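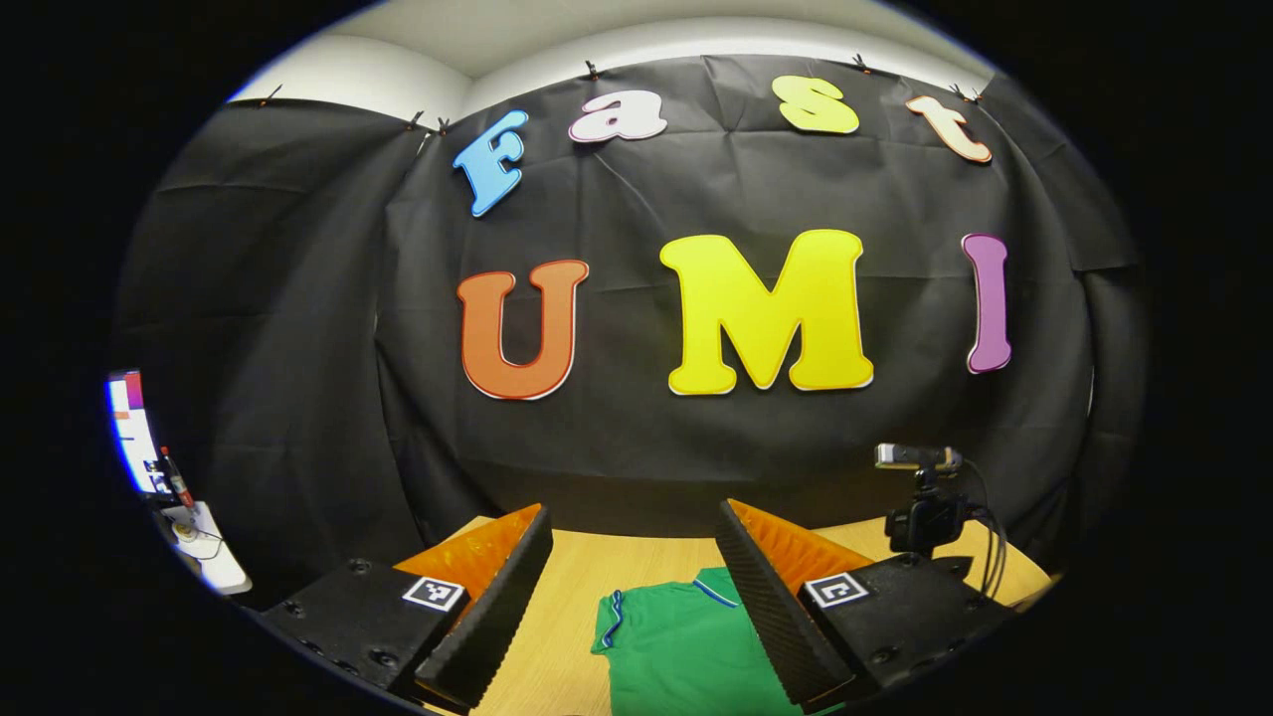 Grellby 手持挂烫机 Stakance

首页 / 居家 / 衣物护理 / 挂烫机

售价:344 元
颜色:雾灰、深绿(深绿补货中,预计十月到仓)
发货地:Stukham 仓库
运费:包邮,偏远地区另计,结算页会告诉您算不算偏远

加入购物车 / 收藏 / 对比同类

产品简介

人有两种,一种出门前熨衣服,一种出门前把衣服抖两下,然后告诉自己穿一会儿就平了。Stakance 是给第二种人做的。它通电、加水、对着衣服喷汽,学习过程到此结束,说明书剩下的篇幅主要用来劝您别烫到手。

机身竖握,水箱在手柄前方,喷头微微前倾,烫领口的时候手腕不用拧成麻花。蒸汽键在食指的位置,按住出汽,松开就停;不想一直按着的话,往上一推可以锁住。锁扣推到位会有一声很轻的“咔”,我们的工程师为这一声调了很久,您大概一次也不会注意到。

它不能代替熨斗。裤线要像刀锋一样笔挺,衬衫袖口要像刚拆封,还是得请出熨斗和烫衣板,以及一个不赶时间的早晨。挂烫机的长项是让衣服看起来有人管,至于管到什么程度,您自己把握。

适合的东西

棉衬衫、T 恤、针织衫、雪纺裙、西装外套的后背(坐出来的那一片)、羊毛大衣、窗帘、桌布、沙发套。

黑色布料值得单说一句。黑布显脏、显灰,还特别显褶子,在柜子里叠了半年的幕布,挂出来每一道折痕都清清楚楚,灯光从侧面一打,像一张地形图。办手工展、拍小商品、布置教室的朋友,请先把布挂起来,让它自己垂一会儿,再从上往下慢慢喷。夹子最后再调,烫完以后布的垂感会变,先调等于白调。

不适合的东西

真皮、麂皮、蜡染外套、天鹅绒、带热熔胶装饰的衣服,以及洗标上画了熨斗又打了叉的一切。洗标看不清,就在下摆内侧找一小块试。洗标早被您剪了,也是试。

还有,请勿烫穿在身上的衣服。我们知道您在想什么,我们也知道您已经迟到了。请脱下来再烫。

规格参数

品牌:Grellby
系列:Stakance
额定功率:1847 瓦
水箱容量:100 毫升
电源线长度:2 米
喷头面板:不锈钢
蒸汽档位:轻柔、标准
适用水质:自来水、纯净水
放置方式:直立
自动断电:有
包装内含:主机、毛刷头、量杯、隔热手套(单只)、收纳袋、说明书

关于功率那个数字:是的,不是整数。市场部建议写得圆一点,检测的同事不同意,两边都很有道理,最后检测的同事赢了。

关于水箱:小水箱的好处是举着不累,坏处是烫窗帘时要多跑几趟厨房。烫一件衬衫绰绰有余,烫一条长裙也够,烫整面落地窗帘,请把水壶放在手边,顺便放首歌。

关于手套:只有一只。另一只手拿着挂烫机,用不上。每个月都有人来信说漏发了,我们每个月都回同样一段话。

使用方法

取下水箱,打开侧面的胶塞,用量杯加水,不要超过最高水位线。塞好胶塞,擦干外壁,装回机身。

插电,指示灯闪烁表示正在预热,常亮以后可以出汽。预热的时候先不要按蒸汽键,按了会滴水,滴的位置通常是您最不希望有水印的那一块。

把衣服挂在衣架上,扣好最上面的一粒扣子。喷头先对着水槽或空处喷几下,把管路里的积水排干净,然后贴近布料,自上而下移动。另一只手戴上手套,轻轻拉住下摆,给布料一点张力。褶子太深就从背面再来一遍。

烫完别急着穿。布料里还有潮气,挂一会儿再上身,否则背包带一压,刚才的工夫就都白费了。

拔掉插头,等机身凉透,把水箱里剩下的水倒掉。最后这一步写在所有挂烫机的说明书里,做到的人不多,客服收到的水垢问题倒是很多。

各档怎么选

轻柔档给雪纺、真丝和薄针织,出汽细,喷头离布料保持一点距离。标准档给棉、麻和厚外套,可以直接贴上去。亚麻衬衫请用标准档,并且降低期望。亚麻是一种有主见的面料,出门坐下的那一刻它会恢复原状,这件事找谁投诉都没有用。

毛刷头卡在喷头外面,用来把大衣的绒面挑起来,也能顺手带走一部分猫毛。只能带走一部分,剩下的请与猫协商。

清洁与除垢

自来水偏硬的地区,建议改用纯净水。如果出汽变弱,或者喷出白色颗粒,就该除垢了。往水箱里加清水和食用级柠檬酸,比例见说明书末页,通电对着水槽喷到水箱见底,再换清水重复,直到没有酸味。不要用白醋,能用是能用,但接下来几天您的衬衫闻起来会像凉拌菜。

外壳用拧干的软布擦。不要把主机放在龙头底下冲,它喜欢水,仅限水箱里的那些。

收纳袋是抽绳的,放得进行李箱侧面。带上路之前请先倒空水箱,否则您到酒店以后最需要烫的,就是行李箱里那些湿了又干的衣服。

配件与搭配

Bagheri 木衣架:肩部加宽,挂大衣不会顶出两个小包。
Bagheri 门后挂钩:没有地方挂衣服的人用这个,门厚的请先量一下。
Grellby 替换毛刷头:刷毛倒了再买,没倒不用听我们的。
Grellby 水箱胶塞:体积很小,滚到洗衣机底下的概率很高,建议下单时顺手备一个。

常见疑问

能不能横着用?
可以短时间倾斜,别倒过来。倒过来它会漏水,声音还有点委屈。

能不能杀菌?
蒸汽是热的,至于能对什么东西起什么作用,我们没有做过相关检测,所以包装上一个字也没写。

出差去国外能不能用?
请先核对当地电压。本机只支持 220 伏,插转换头改变的是插头的形状,电压并不会因此变得客气。

有人说喷汽声音大。
确实有声音,类似水壶快开的时候。清晨使用,家里还在睡觉的人可能会有意见,请自行评估家庭关系。

水箱里能不能加香水或者柔顺剂?
请不要。香味会留在管路里很久,比您喜欢它的时间久。柔顺剂会堵住喷孔,这种情况不在保修范围内,拆机一看便知。

为什么烫完衣服上有水渍?
多半是预热没完成,或者水加过了线。用标准档再过一遍,晾干,通常就看不出来了。真丝例外,真丝记仇。

保修与退换

整机保修一年,凭订单记录即可,纸质保修卡丢了没关系,大家都丢了。人为摔坏、进水、自行拆机不在保修范围内,可付费维修,维修前会先报价。

未加过水的机器,签收后七天内可以退。加过水的机器如有质量问题,可以换新,请连同水箱和电源线一起寄回 Stukham 仓库,水请倒掉。我们收到过装着水寄来的,外箱抵达时已经很软了。

客服在线时间为上午九点到下午六点,午饭时间回复会慢一些。

安全提示

蒸汽温度高,请勿对着人或宠物喷。使用中请勿离开,自动断电是最后一道保险,别把它当保姆。电源线请勿绕在还没凉的机身上。儿童请在一旁观看,如果他们觉得大人烫窗帘有什么好看的话。

颜色以实物为准。雾灰在有些屏幕上偏蓝,在另一些屏幕上偏绿,拿到手以后是灰的。

您可能还想看

Grellby 去毛球器
Grellby 折叠烫衣板(桌面款)
Bagheri 裤架
Bagheri 防尘罩,长款

返回衣物护理列表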